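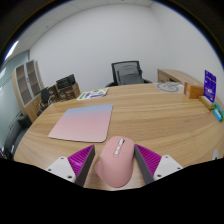 **Remedios Talavera**
*Keeper of the Desk Gallery, Gisedwood Craft Room*

The pink mouse on the big table, 3rd August. I'm very fond of the white strip with the buttons and the wheel, it makes me think of a candy stripe, and it was the first thing I liked about it when I saw it at Fedia.

Hello again! This is the gallery page for our table, the one everybody ends up at whether they came to draw, to type up a recipe or just to sit down for a bit. I started the page in December with the yarn shelves and then let it go quiet, and since then 70 of you have written in to ask what happened to the table. (Well, a few of you wrote in more than once, and I love you for it.) So I'm picking it back up with the computer corner, which got the most attention from me this summer and probably the most arguing.

The arguing was over color. Araba Ayaaba wanted everything in the corner plain gray so it wouldn't "shout" at people working on their own palettes. I wanted pink. I've wanted a pink mouse since I was in school and had a beige one with a ball in it that collected cat hair, and I was not going to let this go. We settled it the grown-up way: she got to pick the lamp for the other room and I got my mouse.

It's a matte pink, by the way, which matters if you're fussy like me. The shiny one in the same store showed every fingerprint and I'd have been wiping it down all day long.

Then there's the mouse pad. I know, I know, pink on pink! But it goes off into pale blue along one side, like the sky out past Custhorpe when we used to drive back late, and I think the blue keeps the whole thing from looking like a birthday cake. I also like that it's square with soft corners. My old one was a long skinny rectangle and it hung over the side of every table I ever owned.

If you're setting up a corner of your own, my one piece of advice is to try the pad on your real table before you take the tags off. Pinks change a lot depending on the wood. On our light oak-colored top this one looks soft and friendly. On my dark kitchen table at home the very same pad looked like bubble gum, and I nearly took it back.

The sheet with the little green, blue and purple shapes lives over on the far side of the table, when it lives anywhere. It wanders. I'd love to tell you I put it there at that angle on purpose to go with the pad, but I've never put a sheet of anything down straight in my life.

And the chair, the black mesh one with the gray lower part. I voted for something with flowers on it. Araba sat in this one at the Daher outlet, leaned back, and refused to get up, so that was that. I'll admit my back is happier in August than it was in December, and I've stopped bringing my cushion. A flowery cover for the winter is still under discussion (I have the fabric already, don't tell her).

Next time I'd like to do the button drawers, which hold 1,198 buttons according to the kids who sorted them, and I'm going to need 5 or 6 evenings just to get them looking decent. If there's some other part of the room you'd like up here first, leave me a note in the tin by the kettle.

R.T.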